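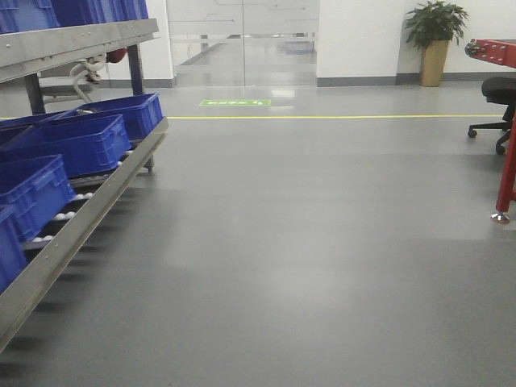

My sister reckons blue crates are all very well until you own more than you've got shelf for, and she's been telling me so since I first started going on about gravity racks. She has a point! But I came back from my morning at the Gornlow packing room completely converted. You put a crate in at the top of the slope, it rolls down on its little white wheels, and the oldest stock is always the one nearest your hand. I've got 132 jars of buttons and beads in the back bedroom and I can never find the one I opened first, so you can imagine.

I also loved that they'd stuck a big leafy plant against the wall. Mine would be dead by October.

Then there's the packing table (I want one, and I've nowhere to put it).

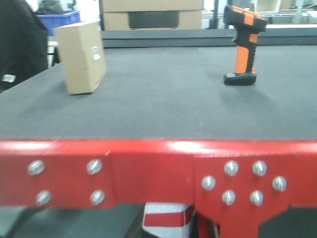

Dark grey top, shiny red frame, one small box and the scanner.

My own packing spot is the end of the ironing board, which wobbles, and last month I sent 3 Tradora orders out with the wrong labels on. So I've cleared the old desk this week, tape on the left, scales at the back, labels in the drawer. Seven parcels done on it so far. The crates will have to wait until I've measured the alcove.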